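Table linens and kitchen cloth, the quick version

by Ashraful Mollah

Typing this between loads so forgive the shape of it. Tablecloths, napkins, dish towels, aprons, the oven mitt nobody washes. Mostly stains. Some ironing. Storage further down.

STAINS FIRST

Red wine. Blot, don't rub. Cold water from the back side of the cloth, tap on full. Then dish soap, then leave it ten minutes. Salt if you are in the middle of dinner and can't get up, but rinse it out the same night.

Coffee and tea. Cool water, then a spoon of white vinegar in a cup of water, dab. Milk in the coffee means you need soap too.

Candle wax. Let it go hard. Ice cube in a sandwich bag speeds it up. Pick off what lifts with a dull butter knife. Then brown paper (grocery bag, side without printing) above and below, warm dry iron, keep moving the paper to a clean spot. Colored wax leaves dye behind even when the wax is out, treat that with rubbing alcohol on a cotton ball. Test in a corner.

Grease and salad oil. Cornstarch, heavy, leave it an hour. Brush off. Dish soap straight on the spot, work it in with a thumb. Hottest water the tag allows. Check before it goes in the dryer!! Dryer heat sets grease and then you are stuck with a gray shadow you'll see every Thanksgiving.

Turmeric. Sorry. Soap, cold water, then wet and out in full sun on the line for an afternoon. Wet it again, another afternoon. On white cotton I have had it go from mustard to nothing in four goes. On my good napkins it never quite left.

Tomato. Scrape, cold water, soap. Vinegar if it's still pink.

Berry. My sister's boiling water trick: stretch the cloth over a bowl, rubber band, pour from a height. Works on plain white cotton. Do not do it on anything printed or anything with polyester in it. In the sink, not on the counter, and watch your feet.

Gravy is grease plus flour. Cold water first to get the flour, then treat as grease.

WASHING

Napkins separate from dish towels. Dish towels have been places.

No fabric softener on anything that has to soak up water. If the towels just push water around the counter they are coated. One hot wash with a cup of vinegar and no detergent, then a normal wash. Twice if bad.

Never bleach and vinegar together. Not in the same load, not one right after the other.

Shake out crumbs outside. Obvious but I have paid a repair man for a washer drain full of rice.

Printed cloths: cold, inside out is not a thing with a tablecloth but you can fold it print side in and pin it. Saves the color a bit.

Wash new cloths before you hem them or cut them down. Cotton shrinks. Mine lost two inches on the long side.

IRONING

Iron damp. If it dried too far, sprinkle, roll it up in a towel, leave half an hour. Big cloths go easier straight on the table, a folded bath towel underneath and moved along as you go. Not on varnish, the steam gets thru and leaves a white bloom. Ask me about the dining table.

My iron is a Drundano and it spits when the tank is low. Keep it full or keep it dry, nothing in between. Scale: half vinegar half water, steam it out over the sink, then plain water. Read your booklet first, some makes don't want vinegar.

Round and oval cloths, start in the middle and work out. Edges last and don't pull on them or they go wavy.

MITTS AND POT HOLDERS

A wet mitt is no mitt. Pulling a skillet out at 400 degrees with a damp pot holder, you get about one second. I have the scar. Keep two dry ones, hang them away from the sink. If the padding has gone flat, throw it out. Mitts are cheap at Pusitz, bottom shelf by the buckets.

SIZES

Measure table, add the drop twice. Drop is the hanging part. 9 inches looks fine for everyday and doesn't end up in your lap. Short on cloth? Push it to the end where people sit and leave the bare part for the hot dishes, on trivets.

STORING

Clean, no starch. Starch brings silverfish. Roll on a cardboard tube from wrapping paper if you have the closet for it. If you have to fold, fold in thirds one time and in quarters the next so the crease isn't always in the same spot, that's where old cloths split.

White things: not in plastic, they yellow. Old pillow case is perfect.

Label the outside with the size. Masking tape, marker. I unfolded five cloths last year looking for the oval one.

Fold lines on the day: lay it out the night before, mist with a spray bottle, smooth with the flat of your hands, go to bed. Gets most of them. The rest goes under the plates.

More as I remeber it. Somebody asked about lace, that's a separate page, not done yet.

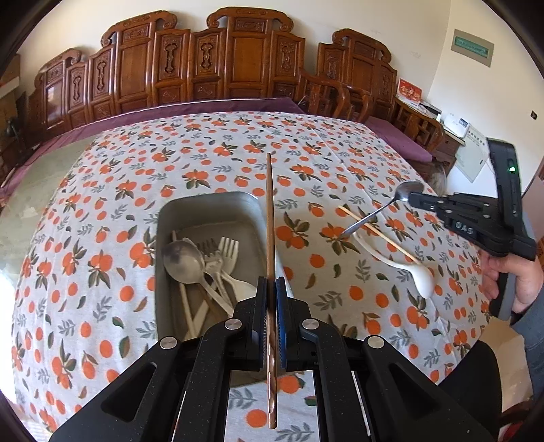 Bukska, December

Oranges and green leaves on white, this is the kind of print that forgives you. A drip of marmalade near an orange, who's going to look. Still has faint fold lines, so, spray bottle. Cold wash only for this sort and dry it in the shade. Sunny line is for the plain whites.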